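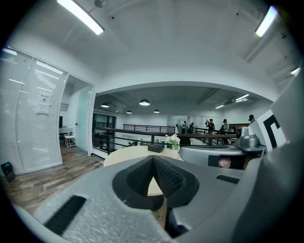
The office, Jillcombe

Urrutia Removals - FAQ

Quick answers to what we get asked most. Not on here? Ring or email. Email better in the mornings, phones are mad till lunch.

How far ahead should I book?
As soon as you've got a date. Month ends go first, and August is usually full before it starts. If you haven't exchanged yet we can pencil you in, no charge, but a firm booking gets the slot over a pencil. We will ring you first though.

Which areas do you cover?
Jillcombe, Vulell and all the villages between. Further is fine, just priced differently. We don't do overseas.

What does it cost?
Depends on how much stuff, how many stairs, how far. Smallest job is the half van, £95 for 90 minutes, one driver and one porter. Anything bigger we quote for. Quotes are free and last till the end of the following month.

Do you need to come and look?
For a whole house, yes please. Flats we can mostly do from a list. Please include the loft and the shed!! Everyone forgets the shed and then the van's full.

Do you pack for us?
If you want. Full pack is the day before the move, kitchen-only pack is done on the morning. Or do it yourself and buy boxes from us. Flat-packed boxes, tape and paper all kept at the office, pick up any time we're open.

How many boxes will I need?
Always more than you think. Our starter bundle is 57 boxes, mixed sizes, which does a smallish house. Unused ones come back for a refund if they're clean and not been taped. Books in the small boxes only. Please.

Will you take beds and wardrobes apart?
Beds yes, included. Wardrobes yes if we know beforehand - some of the older flat-pack ones don't go back together well and we'll tell you if we think yours is one of them. Keep the screws in a bag taped to the frame.

Fridges and freezers?
Empty and defrosted the night before. Washing machines need disconnecting, we don't do plumbing. Transit bolts in the drum if you still have them.

What won't you carry?
Gas bottles, petrol, paint tins that have been opened, fireworks, animals. Fish tanks only empty. House plants we will carry but they're not insured, and in January they may sulk.

Am I insured?
Goods are covered in the van and while we're carrying them. Boxes you packed yourself are covered for loss but not for breakages inside. Anything very valuable, tell us before the day so it can be listed seperately.

What about parking?
You sort the permit or suspended bay at both ends. Some streets in Vulell need two weeks' notice. If the van can't get close we have to charge for the long carry.

My keys are late, what happens?
Happens a lot. First hour waiting is free, after that it's by the half hour. If it drags past 2 we may have to put everything in store overnight.

Where is your storage?
Barkari Yard, just outside Jillcombe. Sealed containers, billed by the week. Access by appointment so ring the day before, the yard isnt staffed all the time.

Can I change my date?
Yes, once, no fee, if we've got the space. Cancelling in the last week loses the deposit.

How do I pay?
Deposit by card or transfer when you book, the rest the day before the move. No cash on the van please.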